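Subject: Re: [prernolen-users] Planner keeps picking the side of the lid over the handle

> Hi all,
>
> We're on Prernolen with the stock Ots segmenter and I can't get a sensible grasp on anything that has a lid and a handle. The planner scores the lid edge higher nearly every time, even when the handle is right there. I've tried turning the edge weight down and it just picks a different bit of edge. Is there a setting I've missed, or is this a job for a custom scorer?
>
> Also, does anyone else see the depth go to pieces on pale plastic?

Hello! Yes to both, and I've lost most of June to it, so you're in good company.

The edge weight is a bit of a red herring. Ots hands the planner one blob for the whole object, so a handle is only ever "more edge" as far as the scorer can tell. What helped us was splitting the mask by curvature before sampling (there's a flag for it, part_split, off by default and barely mentioned in the docs). After that we got separate candidates on the handles, and the scorer had something to choose between. 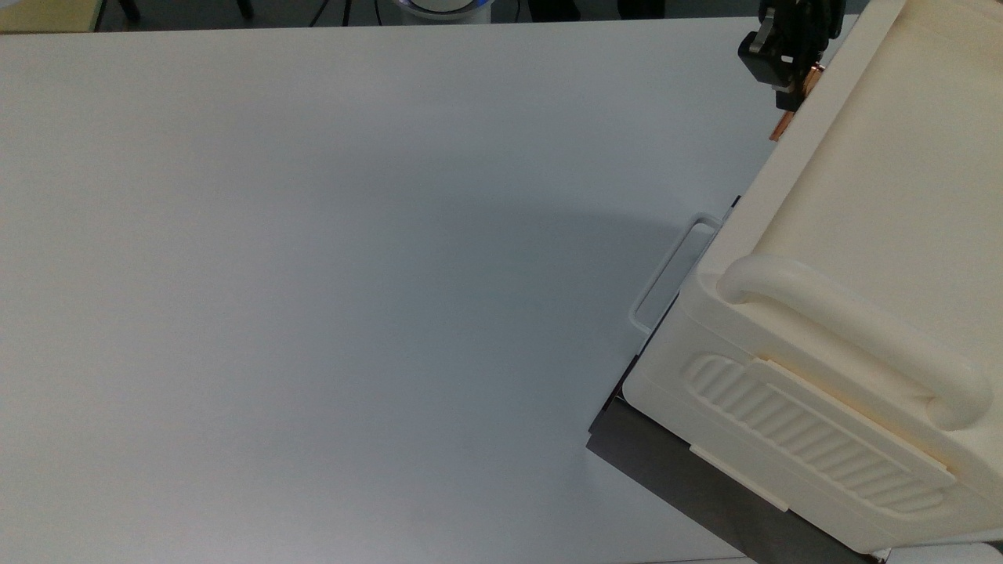 Have a look at your sample count while you're in there too. The default is 200 and on a big smooth box nearly all of them land on flat faces, so the handle gets a handful if you're lucky. We bumped it to 441, which is just a 21 by 21 grid, and planning time went up to some 79 ms per cycle. Fine for us, maybe not for you if you're replanning while the arm moves.

On the depth – pale plastic on a pale table is horrid, full stop. I ended up running the Vornell hole filler with its window set to 2 (any bigger and it happily fills in the gap inside a handle, and then you've got a solid lump and you're back where you started!). Check the filled cloud by eye before you trust it.

I wouldn't write a custom scorer yet. I did, it was a week's work, and I deleted it once the split was on.

One snag: part_split gets ignored without any warning if you launch through the Plavia wrapper. Set it in the node config directly. I've got a small patch for that if you want it, just shout and I'll post it to the list.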